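**February, Saturday – Landano dye bench, notes continued**

Back at the madder again. Roos left the second vat to soak overnight and I got in before everyone else, so I had the sink to myself (bliss!). Weighed out 40 g of the ground root from the new sack, the one Araba drove over from Oturton, and it smells much earthier than the last lot. Color in the jar is more brick than orange. I want to like it but I'm not convinced yet.

Alum mordant as usual on the wool, skeins 1 to 6. I let the pot creep past 60 °C because I was on the phone with Selina about the invoice, so skein 3 onward may come out browner than it should. Wrote "oops" on the tags so we remember. The invoice is still wrong, by the way – they've billed us for 900 g of weld and we got 427. Selina is going to chase it on Monday and I've put the delivery slip in the blue folder.

Water is the thing I keep coming back to. Remedios swears the tap here is softer than at the Sarpong place and that we need a pinch of chalk in every madder bath. I tried it with half the skeins and left the other half plain. Chalk ones look redder while they're in the pot, but everything does! Will compare when they're dry and rinsed, by the window, not under those awful tube lights.
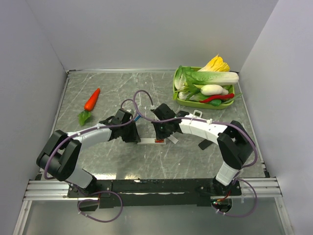 *Gray marbled worktop, narrow strip in the middle, an arm in from each side.*

Cotton is being a pain. The tannin step took all morning and I ended up with a tide line across two of the samples where they floated. Need a plate or something to hold them under. Adwoa says she uses an old saucer and never stirs less than every 14 minutes, so I'll set a timer next time instead of trusting myself.

Still to do:

- rinse skeins 1–6, keep the chalk ones apart
- cut the light-test strips and cover half of each with card
- ask Araba if there's any more of the Oturton root
- iron bath for the Drarkesier order, small pot ONLY, and scrub it after

Roos has the key to the dry store until Tuesday.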